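We use cookies to remember your settings. Accept | Manage

Looking after a kitchen robot arm: what I do each month

I've had the Prilent cell going for a couple of years now and people keep asking me how much looking after it needs. Less than the dishwasher, more than the kettle! These are my own habits, picked up the slow way, so take what's useful.

Start with the wrist. Power off, brakes on, then run a clean cloth round the cuff and feel for grit underneath. Flour gets in everywhere. I once left it for the whole of January and the joint started making a noise like a pepper mill - Tanko Shehu talked me through cleaning it over the phone, very patiently.

Next, the fingers. Wipe the pads with warm soapy water, dry them properly, and check the screws with your fingers before you reach for a driver. If one's loose, a quarter turn will do (I've stripped two by being keen).

Then the bit I used to skip, which is checking the simulated kitchen against the real one. I try every new move on the screen first, so if I shift the scales and forget to tell the software, the arm goes looking in the wrong place. I keep the layout plain - scales at the front, goblet and brown bottle behind, rack at the back.
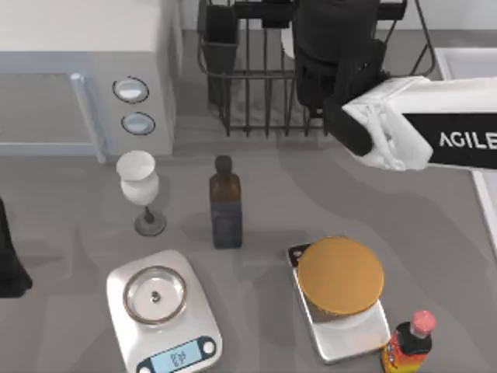
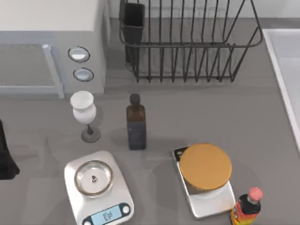

Once the layout's right I run the pick-up routine 10 times at slow speed and keep my hand near the stop button the whole way through. If it drifts by more than 5 mm I redo the zero point. Lerato Zwane does hers every single morning, but she's got a Stadel base on a wobbly floor and I've got concrete, so once a month suits me.

A few odds and ends:

Glass is a pain. Lower the grip force before you let the arm anywhere near it, and put it back up afterwards or it'll drop your heavier tubs.

Scales need zeroing after the arm's been bolted down again. Mine was out by 53 g after I moved the base and I blamed the flour for a week.

Tie the cables with hook and loop strips, never zip ties. You'll want them undone again.

Write down what you changed and when. I use the back of an old recipe book, and it's saved me loads of head scratching!

I'm doing the belt next, when the new one turns up from Idahosa. The old one still has some life in it, but the edges are going fluffy.

Contact | © Modupe Bako | Back to top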